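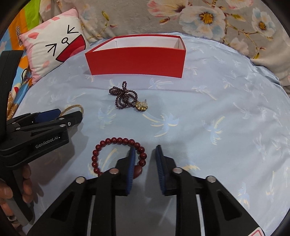
To: Kekeo beads and jewelry list
Date: 12/17/02
Subject: Re: Storing necklaces so they don't knot

> I gave up on hanging racks in June. Now everything goes in one
> open box, necklaces, bracelets, bangles, all of it. If you lay
> the strands in gently they stay put and you can see what you
> own. I have not had a tangle since. A dusting of talc on the
> strand keeps the beads sliding past each other. Works on any
> knot too, 5 minutes tops.

I'd like to believe this, but I have questions.

"Lay the strands in gently" is doing a lot of work in that paragraph. Small beads on a long strand will find each other whatever you do, and once there's a pendant on the end it acts like a hook. The flower kind is the worst, all those petals. Add a little crystal charm and you have two things to snag on. A short bracelet of big round beads will behave in any box you like, and so will a bangle. They aren't the problem and never were, so a box full of them proves nothing.

As for the talc — on metal chain, fine. On beads I have my doubts. It gets into the drill holes, and on dark reds and purples you will be looking at gray dust for weeks. I tried it on one strand from Salinas and wouldn't do it again.

What I do with a knot is dump the box out on the bed. A sheet has enough grip that the beads don't roll off the way they do on a table. Spread the knot flat, leave the ends alone, and loosen from the middle outward. Don't pull on the pendant. If the cord looks fuzzy anywhere, stop and restring it. 5 minutes is optimistic. My last one took most of an evening.

Somebody will now recommend the Floson trays. I had a set. The slots are too short for anything longer than a choker, so you end up folding the strand over and making the tangle yourself, only neater. The Zidelico pouches are better if you can stand having 4 of them and never knowing which is which.

Did the original poster wear any of these necklaces between June and now? If they just sat in the box, I'm not surprised they didn't knot.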